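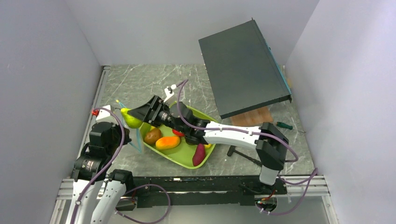
Home | Projects | Reports | Contact

Mamement teleop, progress note to Saxena, 26th February

Demos: 585 recorded since January, 200 of them the produce tray task (pear, potato, mango, sweet potato etc). Both arms driven by remote control. Threw out 40, mostly operator hesitating over the grasp or dropping the item outside the tray.

Pear is still the slow one. Fingers slide on the round end if you come in too steep. New operators now get 32 practice runs before anything is saved, seperate folder.

Cables: left arm loop hangs low, will re-tie before next batch. Spare gripper fingers on order from Trasine, no ship date yet.

Next: first policy training on the tray set. Budget unchanged, invoice to folow.

2 comments | 5 shares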